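Plalis ceiling tiles – white, square, lay-in

Mineral fibre tile for standard exposed grid. Made by Backlund, sold by us in full boxes only. Square edge, plain white face, no pattern direction so you cant put them in the wrong way round.

Fits most offices, shops, classrooms. Grid sold seperately – see Gravisari grid pages for main runners, cross tees and wall angle. White or grey grid, same price. 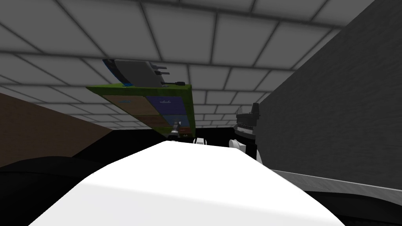
Angeliki Psarras writes that she put these up in a dentist's waiting room in September and found the cut edges a bit crumbly, so buy a fresh blade and paint the edges before they go up. Took her two evenings with a helper.

Good tip. Edge paint is code 619, small tin, brush in lid.

Hanging wire – max spacing 1000 mm. Closer if lights sit in the grid. Heavy fittings need there own hangers, dont rest them on the tile.

Not for pools, shower rooms or outside. Use Cudus vinyl-faced instead.

Around 2000 boxes in the warehouse at present. Order before noon, goes out same day. Pallet rates – ask Apinya Petchrat on extension 116.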